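July 11, 2019 - Graluvdale shop notebook

Back on the closet lining job for the Sukby house, and I want to get this down before I forget which stack is which. The cedar came in on the Skoryk truck, 18 bundles, tongue and groove, and I spent most of the morning opening them up and sorting by color and knots. Quite a bit of pale sapwood in there this time, more than I like, so I set the palest boards aside for the shelf backs where the coats will hide them. The good red stuff is stickered against the north wall. Please don't take from that pile for drawer bottoms, whoever reads this, I know it's tempting!

Moisture meter was jumpy again. I put a fresh battery in and it settled down, but I'd still let the boards sit in the shop through the weekend before anybody runs them through the saw. Last October we rushed a batch and the joints opened up enough to slide a dime in, and I had to go back and face that customer with my hat in my hand.

Cut list is taped inside the cover. Total comes to 476 feet of board with the waste figured in, and I think I was generous with the waste - the ceiling slopes on one side and those angled cuts eat up short pieces like nothing else. Run the boards sideways on the walls, groove down, starting from the floor. No finish on any of it, not even a wipe of oil, or we seal in the smell they're paying for.

I tried the Kidudus sanding discs on three scraps. Nice even surface, but they load up fast with the resin and I was stopping to clean them far too often. A light hand sanding did just as well and the smell came up lovely, the whole bench end of the shop was sweet with it until lunch. I'll keep the rest of the discs for maple.

Still to do: find the short brads (I had a full box, I'm sure of it), sharpen the block plane, and call Skoryk about the two split bundles.
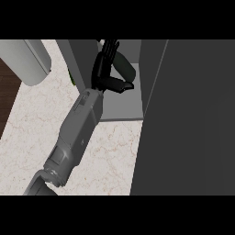

The split ones are by the side door with blue tape on them, and if Skoryk won't swap them I'll cut them down into hanger blocks and drawer sachets.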